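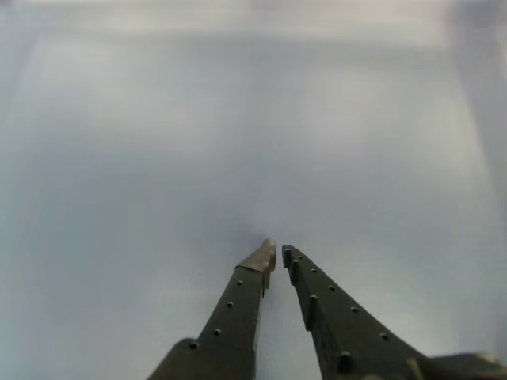
Don't buy the fingers until you've tried living with the plain ones, was the advice a reader sent me when I mentioned I'd be reviewing the Jirkik finger set, and I wish I'd gotten that message a month earlier. By then the box was already open on my bench and I had bits of old gripper all over the floor.

So, the Jirkik set. It comes from Fuden, a small outfit that sells add-ons for the kind of desktop robot arm people put in a garage or a school shop, and it's a swap-in pair of gripper fingers with a little bag of screws and a card of setup notes. You pay 112 dollars for the pair. That's a lot for two long pointy things! I said so out loud when I placed the order, and then I placed it anyway.

What you're paying for is the shape. My old fingers were flat paddles, great for blocks and boxes and hopeless for anything smaller than a grape. These taper as they go up and lean in toward each other, so the working end is just the tips. There's a row of small round holes along each finger, and one of the pair has squared-off tabs standing up along its inner edge, which gives it a stepped look, a bit like a key. The other has a straight edge and a lighter, brassy-looking cap on top. I like that cap more than I should. When I'm lining things up from across the bench, that pale tip is the first thing my eye finds against the dark finger.

Putting them on took me 30 minutes, and I'm slow. The card is fine up to the step where you set the closing point, and then it sort of waves its hands at you. You want to close the gripper a little at a time until the tips almost touch, stop there, and save that as zero. I skipped ahead the first time (of course I did) and the fingers bumped hard enough that I said a word. No harm done, but go slowly. Check the height of the two tips while you're at it. Mine needed a small nudge at the base before I was happy.

Then I gave them a job. I do a lot of sorting, mostly hardware out of mixed bins, and the worst of it is washers. I laid out 100 of them on a pale mat, spaced apart, and had the arm move each one to a tray. The paddles had managed a miserable 16 on the same layout. The new fingers dropped seven and missed two that were lying too close together, and the other 91 went in the tray. I ran off and told everyone in the house, who were very polite about it.

They're not good at everything. Anything wide and slick is a pain, a soda can especially, and I wouldn't trust them with something heavy. I also tried them on cooked rice for a laugh. Don't.

The other one people ask me about is the Wostora kit, which has rubber pads you can swap out. I borrowed one for a weekend. It's softer and kinder to fruit and paper cups, and if that's your thing, get it and be happy. The pads are fat, though, and for washers I was right back where I started. Coşkun, the online shop I order from, carries both, and they took back a wrong-size screw bag without any fuss, so that's where I'd look first.

One gripe for Fuden while I'm here: please sell the fingers one at a time. If I ever bend the one with the tabs, I don't want to pay for the pair again. I wrote and asked, and the reply said single fingers are planned for October. I've got my old paddles in a drawer until then, and the Jirkik set is staying on the arm.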